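Delić Stacking Cups: Two Months of Daily Use

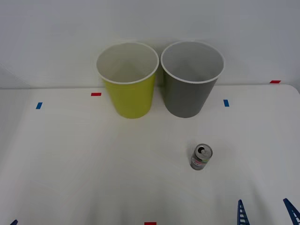
I bought the Delić cups in October to replace a set of glasses that had lost four members over the summer. They come in a sleeve of 19, an odd number that the maker does not explain, and the set cost me $70 from the Lunumis store in Oltcombe. Colors are mixed and you can't choose them. Most of mine look like the yellow-green one and the gray one, both with a white inside and a white rolled rim, and those two are the pair I reach for most mornings. The rest are a dark blue I like less.

The shape is the usual one, wide at the mouth and narrower at the base. That makes them easy to stack and a little easier to tip than a straight glass. I have knocked over 2 so far, both when nearly empty. A full cup stays put unless you catch it near the top.

The rim is the best part. Thin plastic cups often have a sharp edge where the mold closed, and you feel it on your lip. These don't. The rolled edge also gives you something to grip when you pull one out of the stack. They do stick together if you put them away damp, and a tight pair can take a good twist to get apart.

Cleaning is mostly fine. I run them on the top rack and have seen no warping. Coffee left overnight put a tan ring on the white inside of one cup, and baking soda took most of it off. Tomato soup did the same thing and left a faint pink that is still there. If you want a cup for soup, get a darker one.

Hot drinks are possible but not pleasant. The wall is thin enough that fresh tea is hard to hold for the first few minutes. For water, juice and milk I have no complaints. Ice doesn't crack them, and they are quieter on a hard counter than glass.

I also tried the Cetireck tumblers, which cost less and hold more. They are heavier and the lid is useful in the car, but the rim is square and they don't stack at all. In a small kitchen that settled it for me – the whole Delić set takes up one corner of a shelf.

The price is high for plastic. I would pay it again for the rim and the stacking, though I'd be happier with a smaller set and a choice of colors. Lunumis says single cups may be sold later on. If that happens, buy a couple first and see how you get along with them.

Rating: 4 out of 5

167 shares

Related reviews
Cetireck Travel Tumbler: Good Lid, Square Rim
Dish Racks for Narrow Counters
Which Water Pitchers Fit in the Fridge Door?
Lunumis Shelf Risers After a Year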